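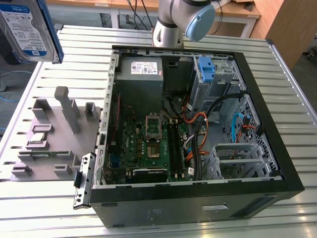
Spares and Refurbishment > Desktop Towers > Opened Units for Parts

October – Cuiping Dong

Runier sells desktop towers for parts or rebuild under the stock line Kovdale 4. Each unit is supplied as a black case with power supply, motherboard and drive cage in place. The processor is not included. The socket is an exposed-contact type with a lever-operated retention bracket, and buyers should order a processor and cooler to suit the board code on their packing slip.

Memory is not included. Modules must be fitted as a matched pair where both slots are to be used.

Power supply: internal, with label. Read the rating from the label before adding a graphics card.

Side panel: removed for inspection and packed separately, wrapped, under the case.

Drive cage: grey metal, with a blue plastic release. Lift the release before moving the cage and do not lever it from the front. Check that the data cables are clear of the hinge side before the cage goes back down.

Drives are held in blue plastic carriers. The carrier flexes at the sides and needs no screws. Fit the drive to the carrier first, then the carrier to the bay, then the power lead, then the data lead.

Stock at Runier: 1,353 units. Orders of four or more ship on a pallet, Wednesday collection only. Part code for spare carriers: Patska 3,000.
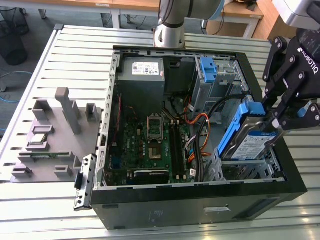 Cao writes that the spare carriers fit the older Kovdale towers as well, but that the side pins are tighter and a new carrier should be flexed once by hand before the drive goes in. He would also like the carriers sold singly.

Single carriers can be added to any tower order – enter the quantity in the notes field. They are not sent out on their own.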